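Property Room: Changes to Evidence Intake and Release

Effective 22nd March, the Trelell Police Department property room is using a new intake form for all items booked by patrol and detectives. The form replaces both the short property slip and the long evidence sheet. Items booked under the old forms keep their original numbers and do not need to be re-entered.

Each item now gets its own line and its own bar code. Officers may no longer book several items under one entry, even when they were recovered from the same vehicle or person. Firearms, cash and narcotics must be sealed in separate packages and signed by two employees before the end of the shift. Sgt. Gerardo Marquez reviews any package that arrives with a missing signature and returns it to the booking officer the same day.

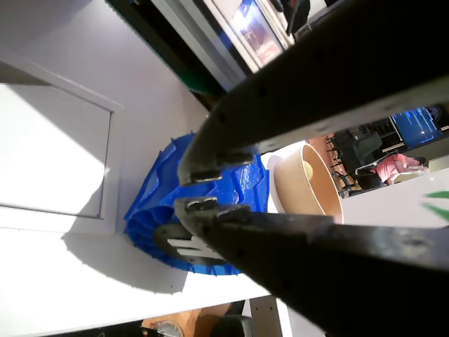
Gripper fingers over a white tabletop.

An audit completed in September by Lt. Honeylyn Dalisay covered 2928 items. Of these, 12 had a shelf location that did not match the record. Eleven were found in the adjoining bay. The last was a bicycle that had been released to its owner without a release entry, and the record has been corrected.

Owners who want to claim property need a photo ID and the case number. Release is by appointment at the Dreson Street counter. Property held for a pending case stays in custody until the prosecutor signs off in writing, and the counter staff cannot shorten that step. Found property with no known owner is held for the period set by city code and then sent to auction.

Questions about the form go to Consolacion Samonte in Records.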